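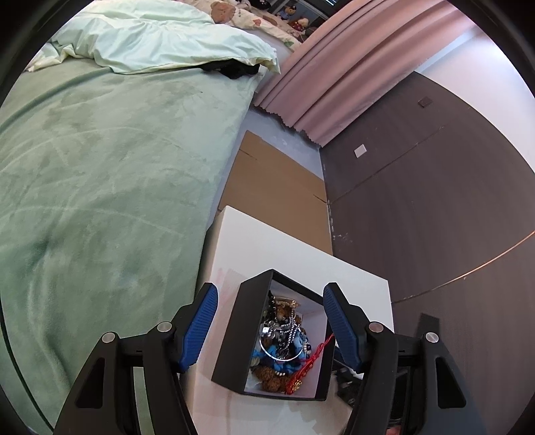 Do I really need split washers on a wobbly dining chair?

Asked 4 January 2019

Hi all! I bought two dining chairs secondhand in December (the Cestitz ones with the bolt-on legs) and they both wobble. I tighten the bolts, it's fine for 2 weeks, and then my dad-sized brother-in-law sits down and we're back to square one. The bag of spare parts had flat washers and some of those springy cut ones. Which goes where? And can I just glue the whole thing and be done with it? I'd love to skip buying new chairs, the Tristevance set I like is $378.

3 answers

Answer 1

Don't glue it!! You'll hate yourself when you move. I did that to a Rurer stool and ended up sawing the leg off.
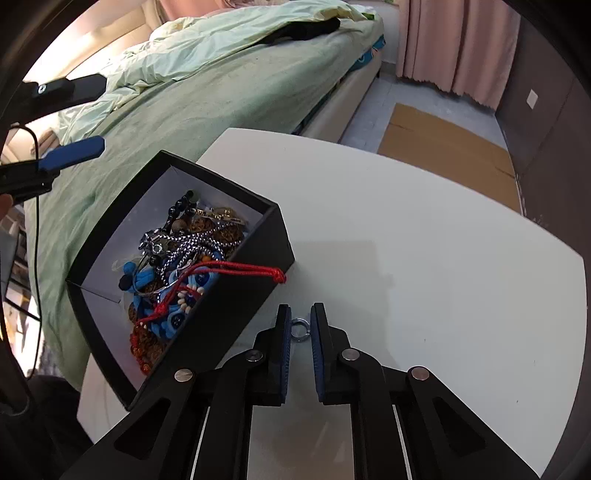 Anyway, get some medium threadlocker, the blue kind. One drop on the threads, tighten, leave it overnight. You can still undo it later with a regular hex key.

Answer 2 (accepted)

Flat washer against the wood, split washer on top of it, then the bolt head. If you put the split one straight on the wood it just chews a little crater and you lose your tension. Snug it down until the split closes up and then stop — I've stripped more threaded inserts than I want to admit by going for one more turn. 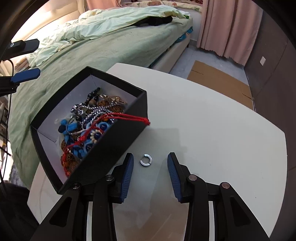 Split lock washer, small size

Also check the inserts in the legs. If one spins when you turn the bolt, no washer is going to save you. Back it out, put wood glue around the outside only, and screw it back in. My Shboul bench had one like that and it's been solid ever since.

Answer 3

mine wobbled because the floor was crooked, try another room first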